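Parville Tenants and Housing Forum
Board: Shared Kitchens and Common Rooms
Topic: Proposed revision of the shared kitchen rules (13 replies, page 1 of 2)

KShojaei
Moderator
Posted February 17, 2021

Members are invited to comment on the draft revision of the shared kitchen rules for the Mazandarani building. The present rules were adopted when the building had fewer residents per floor and no longer reflect how the kitchens are used. The principal changes are as follows.

Section 2. Dishes are to be washed, dried and put away within one hour of use. The present rule says "the same evening."

Section 4. The drainboard is for dishes that are draining. It may not be used for storage, for thawing food, or for leaving items to soak.
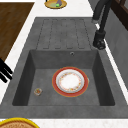
Section 5. Food left in the shared refrigerator without a name and date may be discarded after the weekly check.

Section 7. A resident who receives two written notices under Section 2 or Section 4 may be assigned one additional cleaning turn.

Comments should refer to the section number where possible. The draft will remain open until the board has received replies from each floor.

Kourosh Shojaei

SongulS_floor3
Member

Songül Sarıgül, third floor. I support Section 4 without reservation. I do not support Section 2 as written. One hour is not workable for a resident who cooks, eats with family and then has to put children to bed. The old wording was vague, but it respected the way people live. I would suggest "before the resident retires for the night, and in no case later than 10 p.m."

W.Srisuk
Member

I must respectfully disagree with the previous post. "The same evening" is the wording that brought us to this point. On my floor, a pan left at 6 p.m. prevents four other households from using the sink properly until the owner returns to it. The first household to cook determines the evening for everyone else. One hour is generous.

If an exception is needed for parents, let the exception be written down and granted by name. A general rule should not be weakened for all because it is difficult for a few.

Wichai Srisuk

SongulS_floor3
Member

Mr. Srisuk's proposal would require parents to apply for permission to wash dishes at 9 p.m. I ask the board to consider how that would read on a notice board.

HNikzad
Member

With regard to Section 7, I have a procedural concern. The draft does not say who issues the written notice or how the responsible resident is identified. Last December a notice was taped to my door concerning a baking dish that did not belong to me. It took nine days to have it withdrawn, and no correction was ever posted. An additional cleaning turn is a penalty, however minor, and a penalty should follow a procedure.

I would also ask that Section 9 of the present rules be carried over. It deals with ventilation and appears to have been left out of the draft. The text reads: "The kitchen shall be aired after cooking. In cold weather, airing shall be limited to ten minutes."

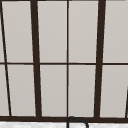

Section 9 was added after a long dispute between the second and third floors over heating costs, and it has worked well. If it is dropped, I expect the same dispute to return by winter. Residents who fry fish and residents who pay close attention to the heating bill are both entitled to a clear rule.

Houshang Nikzad

KShojaei
Moderator

The omission of Section 9 was an error in preparing the draft and will be corrected. The board thanks Mr. Nikzad for bringing it to our attention. His point on Section 7 is noted and will be placed on the agenda.

AOvergaard
Member

I would like to raise the matter of supplies, which the draft does not address at all. At present the kitchen fund pays for dish soap, sponges and trash bags. According to the last statement, the fund spent 462 dollars on these items over the year, of which 211 went to dish soap alone. The household contribution was set to bring in 400. The difference was met from the laundry account, which in my view is improper - residents who do not use the kitchens also pay into that account.

I see three possible remedies. The contribution could be raised slightly. The fund could change from Purnura to the Bevow concentrate, which is sold in refill containers. Or each household could bring its own soap, as was done before.

Ásdís Overgaard

W.Srisuk
Member

I am opposed to the third option. When households brought their own soap, there was a row of half-empty bottles beside every sink and a complaint each week that someone's had been used. I would accept either of the other two.

SongulS_floor3
Member

On this I agree with Mr. Srisuk. I would add that the Bevow product has a strong scent, and my mother, who lives with us, is sensitive to it. An unscented product should be preferred at whatever price the board finds reasonable.
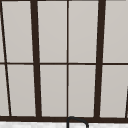 On Section 2, I have given further thought to the objections. I would accept a limit of two hours, with the pan or dish rinsed and moved out of the basin in the meantime so that the sink remains free for others. This addresses the actual difficulty, namely access to the sink. It does not require anyone to apply for an exception.

W.Srisuk
Member

Two hours is longer than I would wish. If the requirement to clear the basin is stated as a duty and takes effect immediately after the meal, I will not oppose it. I would ask where the rinsed items are to be kept, given the wording of Section 4.

SongulS_floor3
Member

In the resident's own unit, or in a tub on the resident's own shelf.

HNikzad
Member

I can support that wording. My reservation about Section 7 stands until a procedure has been written.

KShojaei
Moderator

Sections 2 and 7 will be redrafted accordingly. Ms. Overgaard is asked to send the figures for the kitchen fund to the board so that they can be attached to the next version. Replies have not yet been received from the first floor.

Page 1 of 2 - Next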